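**Residents' Services: Changes to Entry Halls and Floor Care at Emholm House**

Following the completion of floor repairs in the east wing, the Management Office wishes to inform residents of revised arrangements for the entry halls and shared corridors. The arrangements take effect in April and apply to all apartments on the first three levels.

The original oak flooring was sanded and sealed over the winter by Esposito Flooring. The new finish is a water-based seal that reaches full hardness only after several weeks. During this period the surface can be marked by grit, wet soles, and the feet of heavy furniture. Residents are therefore asked to remove outdoor shoes on entering their apartments and to keep a pair of soft indoor shoes near the door.

Mats have been placed inside both street entrances and will be changed every two weeks under a contract with Mellura. Residents may also place a mat outside their own door, provided that it lies flat and does not extend into the corridor. Shoes, strollers, and umbrellas may not be left in the corridors at any time, as these form part of the fire escape route.
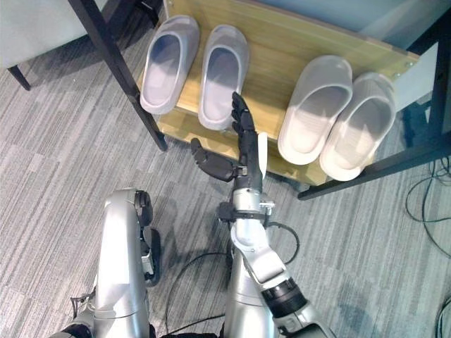
Felt pads for chair and table legs are available free of charge from the Management Office, in packs of 40. One pack per apartment has been set aside. Pads should be checked from time to time and replaced when they become thin or collect dirt. Furniture on casters should stand on a rug or a protective sheet until the end of the hardening period.

For routine cleaning, a dry dust mop is sufficient. A damp cloth may be used for spills, but steam cleaners, wax, and oil soaps must not be used on the new finish – they can leave a film that prevents later repair coats from bonding. Residents who employ an outside cleaning service are asked to pass on these instructions in writing.

Scratches or lifted boards should be reported on the maintenance form at the front desk. Reports received before 3 p.m. will be reviewed the same day. Repairs to damage caused by normal use will be carried out at no cost to the resident. A fund of $2,000 has been reserved for this purpose in the current budget.

Work on the west wing will begin once the Skurkix elevator has returned to service. Affected households will receive written notice at least 5 days in advance, together with details of storage space in the basement.

Questions may be addressed to Clyde Dunleavy, Building Manager, at the Management Office on the ground floor.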